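Knit Sorting and Folding – Gallery
Textiles / Reference / Clavthorpe Workroom

The gallery covers the knit portion of the Clavthorpe sort, carried out in March. Woven shirts and towels are on a separate page. Knits are handled by a different method: the fabric stretches under its own weight, the edges roll, and a fold line set on a hanging piece will shift once the piece is laid down.

All work is done on the long table by the window. Pieces are sorted by color before folding and by weight after. Fold width is 8 inches for light jersey and ribbed pieces. Heavier knits are folded once less and go on the lower shelf.

Terms used in the notes

Bunch: cloth gathered to one point, no fold set.
Lobe: a hem that has curled out past the body of the cloth.
Flat: laid out, smoothed from the center, ready for the first fold.

Notes on storage

Shelf depth is 24 inches, which takes two stacks front to back with room for a label strip. Stacks are kept to 6 pieces. Taller stacks lean, and the bottom piece picks up a hard crease. The bins are Trallix, medium size, lids off. Diltavero dividers were tried on the upper shelf and removed – the clips snagged on fine rib.

Reds and oranges

Strong reds are kept apart from the pale group until the label has been checked for washing instructions. Sort them in daylight. Under the ceiling lamp, coral and rust are hard to tell apart.
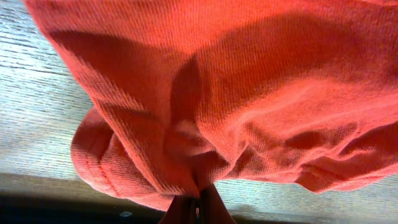 Text and pictures: Gunawan
Filed under: Knits, Color sort, Folding

Orange-red knit, fine ribbed surface, bunched to a single pinch point. Coral in the sun, brick to rust in the folds. The stitched hem has curled outward on the left side.

For a hem in this state, lay the piece flat and roll the edge back by hand before the first fold. Do not pull along the stitching. If the curl returns, weight the edge with a ruler for 3 minutes and fold with the hem to the inside.

Next page: Knits, pale group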